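Learning to Close the Gripper

The student manipulation club at Munholm Technical College meets in a former storeroom with one bench, two arms and a whiteboard nobody is allowed to erase. Its task this year is narrow. A gripper must find a small part, close on it and let go again without dragging it. The club has 425 recorded attempts toward that goal, and a build log that runs longer than most term papers.

Svatopluk Zelenák, who teaches controls and supervises the group, set the rules. Each attempt is driven by hand, logged at the joints and recorded by a small camera at the wrist. Students then review the recording and mark the moment they would have closed the fingers. Two students mark each one separately. Where the marks disagree by more than a few images, the attempt goes into a folder called Munholm B and is argued over.

Much of the argument concerns dark objects. On a black surface, the wrist view gives a program very little to hold on to, and edges that a person finds in a second disappear once the picture is reduced for training.
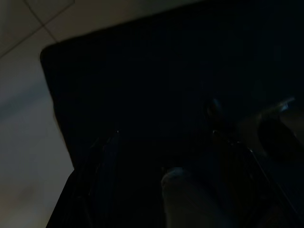 Wrist-camera view over a dark panel on pale tile, with a small rounded knob near the gripper.

Rozália Kollár, a second-year student, wrote the labeling tool, named Piremon. Her first version adjusted brightness across the whole picture, and the pale areas washed out long before the dark ones showed any shape. The current version works in patches. It is slower – a full pass over the set takes most of an evening – but the two markers now agree more often.

"I wanted a cleverer fix," Kollár says. "Patches were what I could finish."

The arms will travel to the Skostcombe student meet in July, where teams get one table, fixed lighting and no practice on the final parts. Before then the club plans to replace the finger pads and repeat the calibration, which has drifted twice. Zelenák also wants the Munholm B folder cleared. It holds 48 attempts at present, and the students have booked the room for two more evenings.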